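Workshop notebook, July, 2:00 pm or a bit after

Power strips again! I finally got through the box that came over from Pateck (labeled "misc electrical," thanks a lot, box) and sorted it by what I'd trust and what I wouldn't. Three went straight into the scrap bin, all with cracked plugs. The rest got a wipe and a tug on every cord.

Note to whoever reorders: the Fernano catalog lists the longer cord now, roughly 300 cm, and I'd like a couple of those for the back bench. I keep stretching the short ones and it bugs me.

Labels are half done. I'm writing the max load on tape and sticking it underneath, so flip them over before you plug in the 2000 watt heat gun, please. The tape roll is nearly finished too.
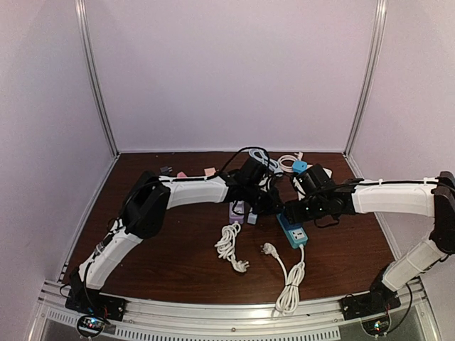

Teal power strip and the other electrical bits on the brown tabletop.

Still to do: find the missing lid for the adapter bin, and ask Trutska if they want their extension reel back.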